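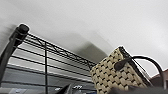 The Flokus wrist camera is supplied as a fixed-focus module on a rigid bracket, pre-aligned to the Kitadon two-finger gripper and sold under catalogue number 1772. Focus is set at the factory for the working zone beyond the fingertips. Anything closer to the lens goes soft, including the fingers. With the wrist pitched steeply upward under a wire shelf, the handle of a woven bag keeps a clean outline against a white ceiling while the finger at the bottom of the view stays blurred. Software that tracks the fingertips visually should be tuned with this in mind, or should take finger position from the gripper encoder.

## Kitadon parallel gripper with Flokus wrist camera

Listing revised Mar 4, 2022. Replaces the earlier listing for the gripper without camera bracket.

### Supplied items

- Kitadon two-finger gripper, black, with flange adaptor
- Flokus wrist camera and bracket, fitted
- Combined power and data cable, 2 m
- Strain relief clips and hex key
- Calibration sheet for the individual unit

The controller is ordered separately. Arms are not stocked under this listing.

### Specifications

| Item | Value |
|---|---|
| Stroke, fully open | 80 mm |
| Finger drive | Electric, synchronised |
| Position feedback | Absolute encoder |
| Camera focus | Fixed |
| Camera exposure | Automatic or locked |
| Added delay, camera to host | roughly 33 ms |
| Controller | Ninmont single or dual channel |

Delay was measured on the Khurana bench with the dual-channel controller and both cameras streaming. It excludes any processing on the host.

### Camera behaviour at close range

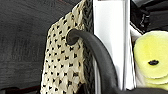 Automatic exposure is metered over the whole image, and the result depends on what fills it. In shelf picking the mix is seldom even. A black handle looping over a dark braided rim and in front of a tall white panel puts both ends of the range in the same small area, with the handle being the part the gripper needs. Asnakech Endale's setup notes recommend locking exposure on the pale surface and raising the black level in software. Fine texture is a weaker point. An open lattice weave renders slightly soft, and its small dark gaps should not be relied on as feature points for registration.

Two other behaviours were recorded during evaluation:

1. The lower edge of the image always contains some part of the gripper. A fixed mask can be loaded to the controller and is applied before streaming.
2. Repeated line patterns, such as wire shelving seen along its length, produce false matches in stereo software using successive wrist positions. Short baselines reduce the effect.

### Controller options

The Ninmont single-channel controller runs one gripper and one camera. The dual-channel version runs two of each from one enclosure and timestamps both streams on a common clock. Bimanual cells should use the dual-channel version. Two single-channel units will work side by side, but their clocks drift and must be corrected on the host.

Firmware is loaded over the service port. The July release adds the image mask and the exposure lock; controllers with earlier firmware accept the camera but ignore both settings.

### Dual-arm configuration 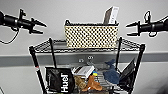 *Two-finger grippers on opposed arms, jaws open, over the top shelf of a wire cart.*

Opposed mounting brings the two grippers in from either side at matching height. Leave enough slack in the cable for full wrist rotation and fix the loop to the arm ahead of the bracket. Slack that hangs below the wrist can snag on shelf posts and raised wire lips, so the evaluation path was planned with a clearance zone around each post.

Ibsa Hadgu ran the comparison with the fingers supplied and with a longer set. The longer fingers reached deeper between closely packed items on a lower shelf, at the cost of more deflection at the tip under side load. For baskets with cut-out handles the standard fingers are recommended. Long fingers are available to order and require a new calibration sheet.

### Ordering notes

State arm flange pattern, controller version and cable exit side (left or right) with the order. Left and right brackets are mirrored and can't be swapped in the field. Replacement finger pads are sold in pairs.

Evaluation units are lent through Khurana on a signed loan form. Return freight is charged to the borrower.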